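Linen and Laundry: Notes from the Sorting Table

The laundry room at Skemonmont has a new routine from this month, and as most residents will be passing things in or picking things up at some point, it seems sensible to set it out in one place. Chaimae Soliman has taken over the rota from Killian Tanguy, who did it for 4 years and has moved to the kitchen side. Questions about lost items should go to her and not to the front desk.

The main change is that everything now comes to the sorting table before it goes anywhere else. Until August, clean washing was left in bags along the corridor and people helped themselves. A lot went astray. We had a box of single pillowcases that took up most of a shelf, and a good many hand towels ended up in the sewing room, where they were cut up for cleaning cloths before anyone asked whose they were. Apologies again to Fadwa Naciri, who lost almost a full set that way.

Clean items are now tipped out of the bag into an open container on the table and taken out one at a time. Each piece is picked up from the top, shaken once and looked over before it is folded. It is slower than folding straight from the bag, but small things such as napkins and socks get caught up inside larger ones, and they come out when the cloth is lifted. Anything with a hole or a loose hem goes to one side for mending. Stains go back for a second wash.

The table has a dark cover on it. Pale lint shows up well against black and the cover can be taken off and shaken outside, so please leave it on, even if you are only doing a small load.

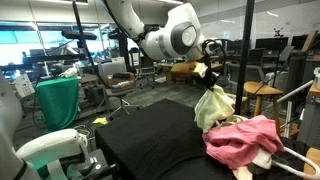
Colours are the next thing. We used to sort by owner first and by colour second, and this is now the other way round. Whites and creams are folded together, then pinks and peaches, then greens and other darks. Labels are checked at the folding stage. Engelbert Kälin suggested this after doing the spring bedding, when he found that he was walking back and forth to the shelves for every second item. With the colours grouped he could finish a shelf before starting the next.

Folding sizes have been agreed as well. Napkins are folded in 4. Hand towels are folded lengthways in three and then in half. Bath towels are the same but with one more fold, so that they fit the lower shelves without hanging over the front. Tablecloths should be folded by two people if possible. Fitted sheets can be folded however you like, provided the label is on the outside.

Nawal Slaoui has put up a card with the sizes drawn on it next to the light switch. The old card, with the washing temperatures, has been moved inside the cupboard door.

Labels. Please sew or iron them on. Marker pen fades after a few washes and last winter we had 3 bath sheets with nothing left on them but a grey smudge. Iron-on tape is kept in the top drawer, and there is no charge for it. If your things are already labelled with an old room number, cross it out and add the new one. There is no need to take the old label off.

Unclaimed items are kept for 6 weeks. After that, anything in good condition goes to the Petonari shop and the rest goes to rags. At the moment the unclaimed shelf holds a green blanket, two cot sheets, a striped apron and a set of napkins with a blue edge. The apron has been there since before the summer and will go next.

A word about containers. The ones in the laundry room belong to the laundry room. Several have been borrowed for garden cuttings and returned with soil in the bottom, and one has not been returned at all. If you need something for the garden, there are buckets by the back gate.

Money has been set aside for a second drying rack and for new shelving along the far wall. The figure is 450 for both, fitted. The rack should arrive first. While the shelves are being put up the room will be closed for a morning, and a note will go on the door beforehand. Please collect whatever is yours before then so that there is less to move.

Sorting starts at 9.30 in the morning and is usually finished before lunch. Bags left after ten will be done the next time. Anyone who would like to help with the folding can put their name on the sheet inside the door or speak to Chaimae.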